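1/ Budget thread for the second packing cell. Wolteck quoted 12 weeks on the arms, so the order has to go in by June.

2/ Grippers are the line I'd pad. We're allowing for spare fingers and 24 cable ties per arm – cheap, and we always run out.

3/ Evano wants 30 per cent up front. Jalleo doesn't, but charges freight to Perth. Kamala Thevar is comparing both.

4/ Current cell, paper clip job:
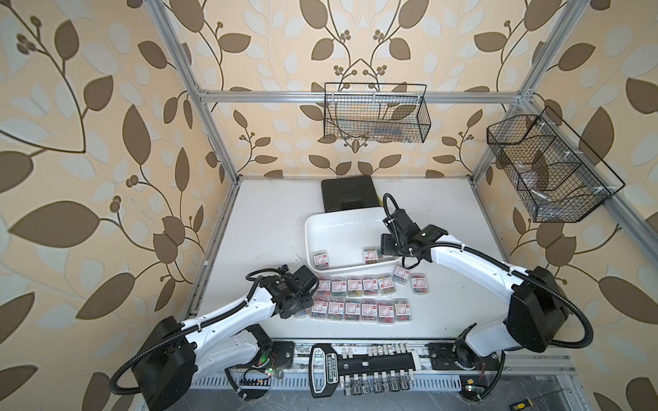
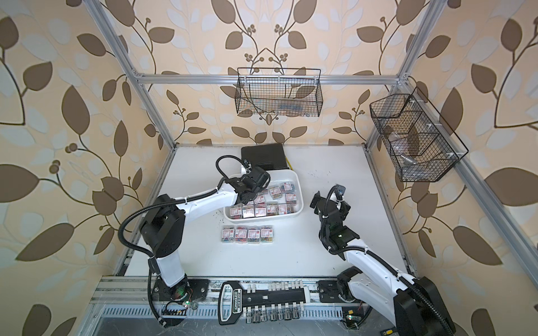
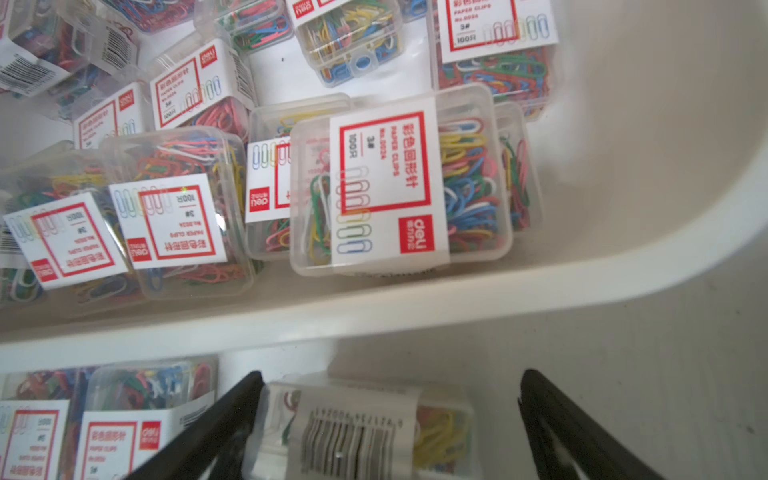
Small clear boxes, white trays. First two show both arms, last one is close in at the gripper.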